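Laborbuch Ernährung/Probenvorbereitung
22. Januar 2024, Eintrag J. Wegener

Kochsalzbestimmung in den Brotproben fortgesetzt. Bernd hat die Bürette vorher neu befüllt, Titer der Silbernitratlösung noch von letzter Woche, muss morgen kontrolliert werden. Insgesamt 26 Proben auf der Liste, davon vier wiederholt, weil die Doppelbestimmungen zu weit auseinander lagen.

Einwaage der ersten Wiederholung: 2,457 g. Mit 50 ml Wasser aufgeschlämmt, 30 min gerührt, filtriert. Filtrat leicht trüb, trotzdem titriert. Umschlag gut zu erkennen. Das Roggenbrot von Hamann bleibt das salzigste der Reihe, auch in der Wiederholung. Das Mischbrot von Guswood liegt deutlich darunter, Werte stehen in der Tabelle.

Offen ist weiterhin, wie wir mit der Kruste umgehen. Finn hat bisher mit Kruste homogenisiert, ich ohne – das erklärt vermutlich einen Teil der Streuung. Ab sofort immer mit Kruste, so steht es auch im Prüfplan. Meine fünf Proben ohne Kruste sind in der Tabelle gelb markiert und gehen nicht in den Mittelwert ein.

Kaliumsalz-Variante: Sorcha möchte für die Verkostung im Mai zwei Rezepturen, bei denen ein Teil des Natriumchlorids durch Kaliumchlorid ersetzt ist. Achtung bei der Auswahl der Testpersonen, wer Nierenprobleme hat oder ACE-Hemmer nimmt, darf nicht teilnehmen. Fragebogen entsprechend ergänzen, Entwurf liegt bei Bheki. Blutdruck wird vor der Verkostung im Sitzen gemessen, nach 5 min Ruhe, zweimal, zweiter Wert zählt.
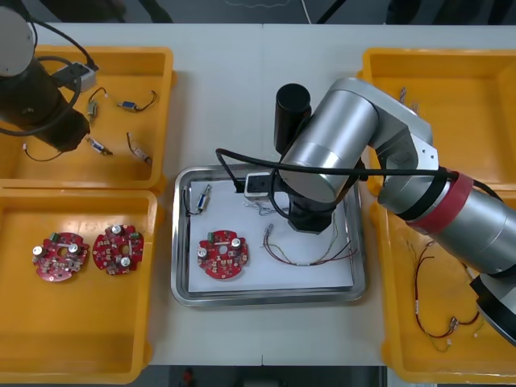
Abb. 1: Arbeitstisch mit orangen Kunststoffbehältern und Edelstahlschale.

Noch zu erledigen:
Titer kontrollieren (Bernd)
Filterpapier nachbestellen, feinere Sorte
Restproben Mudar einfrieren und beschriften
Finn fragen, ob die Mühle nach dem Roggen gereinigt wurde – im Gerätebuch steht nichts

J. W.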